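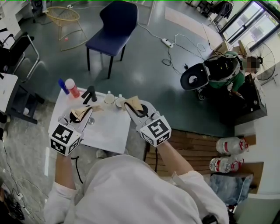
Tremden library keeps its evening hours until next summer

The public library in Tremden will stay open until 20:00 on weekdays for one more year. The municipality confirmed the decision in July, after a spring in which many residents believed that the evening hours would disappear.

The longer hours started as a trial. Before the trial the library closed at 17:00, and people who worked in Konidum or farther away could only visit during the weekend. According to the library, the time after 17:00 is now the busiest part of the day in winter, and the reading room upstairs is often full when the school exams come near.

"We had asked for a permanent solution, and we received one year," says Gunnel Kvam, head of the library. "I am glad for it, but I will have to write the same application again in the spring, and I have already told the municipality so."

The cost of the evening hours is mostly salary. Two members of the staff must be in the building when it is open to the public, and the library has a staff of 14, of whom several work only part time. During the trial the extra hours were paid with money from a regional fund for reading. This fund is now closed to new applications. For the coming year the municipality will pay the whole sum from its culture budget, and in exchange the summer concerts in the park at Grurkska will be fewer than before.

This last point has not made everybody happy. Leif Lindqvist, who has arranged the concerts for many years, says that he supports the library but does not understand why the two things were put against each other.

"I borrow books there myself," he says. "But the concerts were already cheap. We pay for the electricity and a small fee for the musicians, and the stage we build ourselves. Now we will have to choose which evenings to cancel, and the posters were almost ready."

The municipality answers that the concerts can apply for other support, and that a decision about next year's program will be taken in the autumn.

A petition for the evening hours was signed by roughly 2000 people. It lay on the counter of the library, in the bakery Wikström and in the waiting room of the bus station. Tia Tunstall, who teaches Swedish to adults, collected many of the signatures among her students. Most of them work during the day, she explains, and they use the library for homework and for printing documents.

"At home they share a kitchen table with three children," she says. "It is difficult to study grammar in that way. They come here at six and they stay until somebody turns off the lights."

Also the local history group has used the evenings. The group meets on the ground floor, where the old parish maps are stored, and it is working on a list of the farm names around Konidum. Njål Lie, a member since the beginning, says that the work would have stopped without a place to meet, as the maps may not leave the building.

Some things will change from September. The café corner will close at 18:00, but the coffee machine in the hall remains on. Reserved books can be picked up from a shelf beside the entrance, so that visitors do not need to wait at the counter. The children's department will have its lights lowered after 19:00 — this was a wish from the staff, who need the time for putting books back in order. The price of a printed page does not change.

The library will also begin to lend out more than books. A shelf with board games is already in use, and a collection of tools for the garden is planned for the spring. Trefor Maddocks, who is responsible for the collection, asks people not to leave their old tools at the door. Whoever wants to give something should write to the library first and wait for an answer, he says. Last month he found 100 flower pots there in the morning, and he still has most of them in the basement.

The opening hours on Saturdays are the same as before, 10:00 to 14:00. On Sundays the library is closed. A new timetable will be posted on the entrance door and at the bus station before the end of August, and a version in large print can be asked for at the counter.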